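Redacción técnica II. Apuntes de clase
Unidad 4: el párrafo descriptivo y el pie de figura
Profesora: Drahomíra Hrnčiar

Un párrafo descriptivo técnico nombra el objeto, lo sitúa y da los rasgos que el lector necesita para reconocerlo. Las valoraciones («moderno», «elegante») se eliminan en la primera revisión. La extensión habitual en esta asignatura es de hasta 200 palabras.

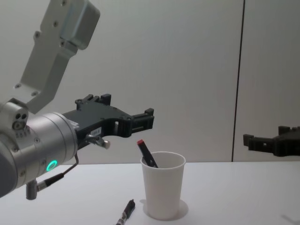
El orden de los datos se decide antes de escribir. Lo más común es ir de lo general a lo particular, o seguir un recorrido espacial fijo. Los adjetivos de forma y color van pospuestos: «cable negro y fino», «conector cilíndrico plateado», «anillo luminoso verde». Antepuestos suenan literarios. Si un término se repite, no se busca sinónimo: un conector sigue siendo un conector hasta el final del texto.

Errores frecuentes en las entregas de abril:
- gerundio de posterioridad («se cayó, rompiéndose»)
- «el mismo» usado como pronombre
- coma entre sujeto y verbo

El pie de figura es breve y no repite el párrafo. Empieza con un sustantivo y lleva punto final solo si contiene un verbo conjugado. Ejemplo: «Vaso de papel blanco sobre una mesa». 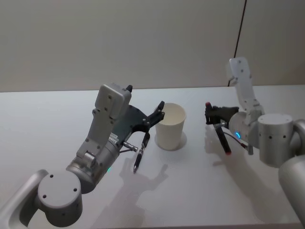 Lectura: 2 min · 200 palabras

Ejercicio para casa. Leed la ficha de Girnel (manual de estilo Protero, página 114) y reescribid el segundo párrafo sin adjetivos antepuestos. Añadid un pie de figura. Se entrega impreso, a doble espacio, con el borrador grapado detrás.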